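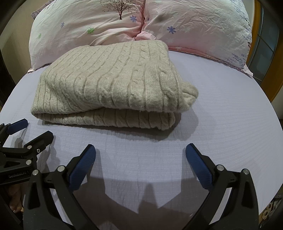

June, notebook, linens and knits, started just after breakfast

Folding method three is the one! I've been going back and forth on how to store the heavy knits between guests and I'm now completely sold on the thick rectangle, folded on the bed itself and left there until the room is let again. The cable blanket (the oatmeal one) takes to it beautifully. With the columns of cable running back to front the stack has a rounded knit edge facing you, and the layers want to follow the ribbed channels in between, so you get a straight line almost for free. The right end still bulges a touch where the fold turns, and I don't mind it. Pressing a fold flat is how we spoiled the first Nedura sample.

Method one was the long roll. Looks lovely on a shelf, comes undone the minute you pick it up. Method two was thirds and thirds again, which made a tower and slid off the chest in the Drorkow room twice. Method three is half, half, then thirds the other way, hands flat underneath for the last turn. Don't lift it by the corners, the stitches pull.

Weight on the kitchen scale, in two goes because the pan is too small: 2410 g. Heavier than I'd have guessed and it explains why the light hangers gave up. No more hangers for anything in this family.

Tülin Canpolat wants the pillows left behind the blanket, side by side and touching, and I've come round to it. The floral cases are busy and pink and the plain knit in front calms them down a lot. I'd like to try the same blanket with the dark green cases from the Mạch order, which I suspect will look very handsome.

Sheets: the pale lavender crinkle sheet is my favourite thing we've bought this year. No ironing! The fine wrinkles are meant to be there, so you pull it taut, tuck it and walk away. The pillowcases are another matter, they crease if you look at them. Jannik Stöcker suggests taking them off the line slightly damp and smoothing by hand on the table. Try with one case first and leave the other as it is, so we can compare.

Wool wash: Jeltel liquid, 50 ml to the tub, cool water, no wringing. I had 150 written on the shelf label from last year and that's far too much, we were rinsing until lunchtime. Label now changed.

Stock card for the oatmeal blanket is 362. The card says cream. Corrected in pencil.

To do:
second cable blanket, same fold, see if the bulge comes out on the same side
cotton bag big enough for the finished rectangle (measure it first this time)
ask Tülin about the green cases
moth sachets, cupboard is down to the last few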